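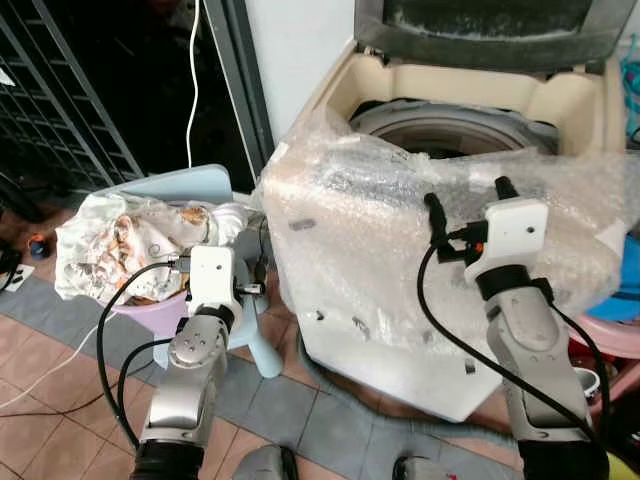
Wash Day, Recorded

The task has a short name on the Sirkari log sheet: load top. Two arms take cloth from a basin and put it in a top-loading washing machine. Tamsin Park, who runs collection for the project from an office in Clurnside, wants it done in homes, with whatever is standing beside the machine left there.

The target for April was 3522 usable episodes across 79 homes. An episode may last no longer than 60 seconds. It holds the camera views, the joint positions and the gripper openings, all on one clock. If the clocks drift, the episode is dropped.

Cloth is the hard part. A crumpled sheet has no fixed shape, so the model can't rely on a stored outline and has to learn where a fold will take a grip. Clear plastic adds trouble of its own – bubble wrap throws bright highlights that move with the viewpoint.

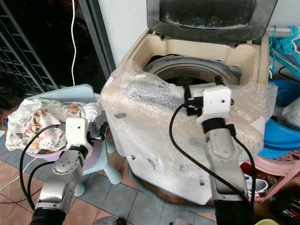

Printed cloth in a purple basin, with the washer lid raised.

Laine Eglītis checks the recordings at Kasprzak. She keeps failed grasps if the operator recovers within two tries, and labels them separately. "A set with only clean grasps trains a policy that stops at the first slip," she says. Episodes that pass go to Stimora, the training group, in weekly batches.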